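Notes on budgeting for a two-arm bench

June 16, 2026

I said last November that I would write up how we planned the spending on the new bench, and then I didn't, mainly because the spending hadn't finished. It mostly has now, so these are my notes while I can still remember the reasons for things.

The starting point was a small pot of money and a list of wishes that cost a good deal more than the pot. We wanted two arms working over one table. One would have a simple gripper, the other a proper hand with fingers. Everyone who tries to buy this runs into the same thing quite early: the arm is the part with a clear price, and it isn't the part that eats the budget.

We asked three suppliers for quotes. Hemstead came back first with a tidy one-page figure for the arms and nothing else. Awwad took longer and sent four pages, with mounting, cables, a spare set of fingers and a line for someone to come and commission it. Lovero only wanted to sell us the hand. At first glance Awwad looked far dearer. When Kamrul Gamage went through the Hemstead quote and added what was missing from it, the gap was small enough that we stopped arguing about price and started arguing about delivery dates.

My advice from that week is to write your own list of lines before you ask for any quotes, and send it with the request. Ours now reads: arm, mount, end tool, controller, power, cables, emergency stop, shipping, import charges, commissioning, spares. Some suppliers will leave lines blank. A blank is useful, as you can ring up and ask about it.

The hand was the hard decision. A gripper will do most of what we do, and it costs a fraction of the price. Efren Evangelista wanted two grippers and the difference put into a second table. Erlinda Dumlao wanted the hand, on the grounds that we would never find the money for it later if we didn't spend it now. I went back and forth and in the end sided with Erlinda. I still think Efren's plan was sensible and if we had been starting from nothing I would have followed it.

Then there is the table budget, which I had down as zero. We had a table. It needed a cover that didn't shine, then dividers behind it so that people walking past didn't end up in every recording. After that came the things to pick up. I had assumed we would bring objects from home, and for the first few days we did, until someone wanted their mug back. We now have a proper line for objects, 240 for the year, and it goes on snack boxes, soap, cups, artificial flowers, pieces of cloth and so on. Packaging gets crushed and has to be replaced with the same thing, so buy duplicates of anything you like.

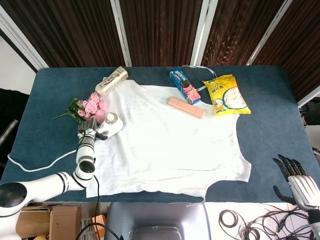 Ramil Castillo wrote to me after I sent round a draft of this and said I had the spares far too low. His view is that a hand with five fingers should be budgeted as if one finger will need replacing every year, and that anyone who can't afford the finger can't afford the hand. He also thinks the money for objects should come out of a separate pot, as it gets raided otherwise.

He is probably right about the spares. I had put in 300, which was a guess copied from an older sheet for a gripper. I have asked Lovero for a price list of single parts and will change the figure when it arrives. On the separate pot I don't agree. Our finance office treats each pot as its own form, and I would sooner lose a bit to raiding than fill in another form for a bag of marshmallows.

Cables deserve a paragraph. I allowed 88 for cables and ties. That was gone before both sides were connected, and the leads that came with the kit were either too short to reach or so long that they had to be coiled up under the table. Measure the run from the arm to wherever the controller will sit, going round the table legs, and order to that. We should also have bought a cable tray at the start.

The other line I missed was time. Consolacion Marquez kept a diary of her hours during setting up and most of them went on clamping, levelling and chasing a missing adaptor. None of that was in the plan. If you have to justify the purchase to somebody above you, put staff hours in the same table as the equipment, even if no money changes hands.

Next on the list is a decision about Cikik, who do a service contract that covers mixed makes. The contract runs for 2 years and has to be paid up front. I have the terms but haven't read the exclusions yet.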